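Home Forums Kitchen & Bath New Posts Search Log In

Sink depth with a bad back, and is Thursday soup night worth saving?

windowsill_basil wrote:

Hello all, and sorry in advance, I do go on! We're finally redoing the kitchen in August and I've been told to pick a sink by the end of the week. 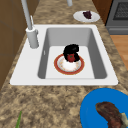
White single basin, speckled granite, gray faucet on the left

I love the look, but I cook soup for the neighbors every Thursday and my big stockpot weighs a ton when it's full. My back has been complaining for 3 years now. Would you go deep so the pot fits, or shallow so I'm not bent in half scrubbing it? The Tener one I like is $187 more than the plain one, and I can't decide if I'm being silly.

pierogi_dad wrote:

Not silly at all. Go deep, I say. We had a shallow one in our old place on Skovberg and I wore more dishwater than I drained. If your back hurts, set a wire rack in the bottom and the pot comes right up to you.

latebloomer72 wrote:

I'm going to disagree with pierogi_dad, and kindly, because he has helped me a lot on here. A rack is one more thing to wash! I went deep and I regretted it by the first Thanksgiving. Shallow sink, and soak the pot overnight. Also, fill it on the stove with a pitcher. You don't need to be hauling a full pot anywhere.

pierogi_dad wrote:

Fair, but have you ever tried draining potatoes for twenty in a shallow sink? I have, and my slippers have never forgiven me.

cho_and_the_cats wrote:

You're both skipping over the counter height. Mine was raised a couple of inches when we redid things and it helped me more than any sink could have. Ask before they order the cabinets. And please keep soup night going, even if you have to split it into two smaller pots. My mother did that for years and everyone got a choice of soup, so they were delighted.

windowsill_basil wrote:

Oh, two pots! I could do a lentil and a chicken. I'll call about the counter height in the morning, and I'm still leaning deep (sorry, latebloomer). Does anyone have a lentil recipe that freezes well?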